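Pine tabletop: what finish for a table that gets used all day?

Last updated: December

PlainGrain47

I bought a plain pine tabletop for our workroom, the honey-colored kind with visible grain and plenty of dark knots. I chose it because I liked the knots. I now own the knots, and I have questions.

The top is bare as far as I can tell. The seller (Wallden, their store brand) described it as "ready to use," and I suppose a bare plank is ready to use in the same way a raw potato is ready to eat. It will be a work table. Things get set down on it, dragged across it and dropped on it from modest heights. Coffee will be present, whatever the sign says.

What I'd like is something that keeps the color close to what it is now and doesn't turn the surface into a skating rink. I don't want a mirror. I've already been told "just oil it" and "never oil pine" by two people in the same paint aisle, both wearing the apron.
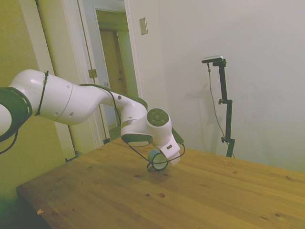
The other worry is the knots themselves. I've read that they bleed sap through a finish years later, usually right after you've stopped worrying about it. Do I need to seal them first, and will the sealer leave shiny spots? Budget is low. Patience is lower.

oldbenchrat

Water-based matte polyurethane, three coats. That's what you want and you can skip the paint aisle debate.

Sand to 170 if you can find it, 180 if you live in the real world. I only mention 170 because I have a box of Nazarenko discs in that grit and have never met anyone else who does. Go with the grain. Vacuum, then wipe with a barely damp cloth, let it dry, and knock down the fuzz that comes up. First coat thin. When it's dry, rub it lightly with 300, wipe, second coat, 300 again, third coat, walk away. The walking away is where most people fail.

Water-based stays pretty clear. Oil-based goes amber, and pine is already headed in that direction without help. Any pine top will darken in daylight, so if something sits in one spot for a year you'll have a nice pale outline of it. Move things now and then or learn to love the outline.

On knots: dab dewaxed shellac on each one before the first coat of poly, two thin dabs, feathered at the edges. Under matte you won't see the shiny spots. Don't use regular shellac with wax in it or the poly will peel off like a sunburn. Ask me how I spent last December.

And do the underside too, at least one coat. Wide pine boards finished on one face like to cup. Mine holds soup.

trivetfan

I just waxed mine. Looks great. Rings everywhere.

HalfSandedHarriet

I'd put in a word for hardwax oil. I used the Harumon one on a pine desk and it was easy to live with. It does warm the color a little, more than the can admits. The big thing is repairs: you can sand a scuffed patch and re-oil that patch without redoing the entire top. With poly you're often stuck doing all of it, and by then you've put the sander somewhere clever.

It's not as tough as poly against dents, but nothing is going to stop pine from denting. Press it with a fingernail and it takes notes.

Try whichever one you pick on the underside first, over a knot if there's one there. And lay the rags flat outside to dry, don't ball them up in the trash. Oily rags can heat up and catch fire on their own. I thought my uncle made that up until I saw his shed.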